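**Ticket: gripper drops out mid-cycle, KUKA cell at the toy tray**
Opened 14 Apr 2026 by Selma Kolev. Status: open, whatever the board says.
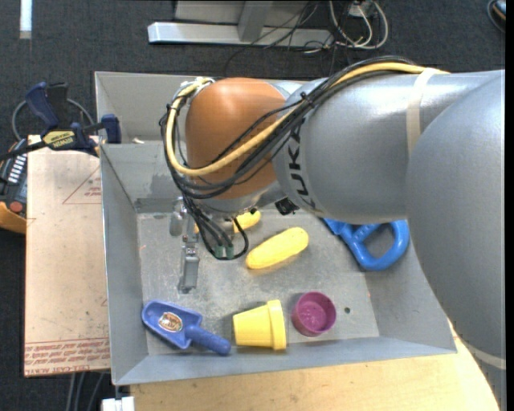 Bronwyn Tautahi replied that the gripper itself is worn out and we should order a new one from Jinel before doing anything else.

I don't buy it. A worn gripper slips. Ours loses its signal, opens, and then works perfectly for the next 15 picks. That smells like wiring to me, and the cable bundle over the wrist is where I'd look first. It loops round the housing and hangs down near the fingers, and the two green connectors are right there in the moving part of it.

**Tried so far**

- Restarted the controller. Fault came back after 11 picks. I have never seen a restart fix anything on this cell for longer than a coffee.
- Ran 60 open/close cycles with the arm parked. No faults. Bronwyn reads this as "intermittent wear" – I read it as the cable not moving.
- Ran wrist rotation only, gripper closed and empty. Signal lost 2 times, both near the end of travel.
- Checked the tray clamps while I was there. Tight.

**Ruby-Lee Pomare:** Treloar blamed the cable in October too, and we swapped it. Why would it be gone already?

Same routing, same strain, would be my guess. Their report doesn't mention re-routing anything.

**Next**

Power off, reseat both green connectors, give the loop more slack on the wrist side, repeat the rotation test. If it still drops out I'll swap the cable. Please don't order the gripper until I've posted the result.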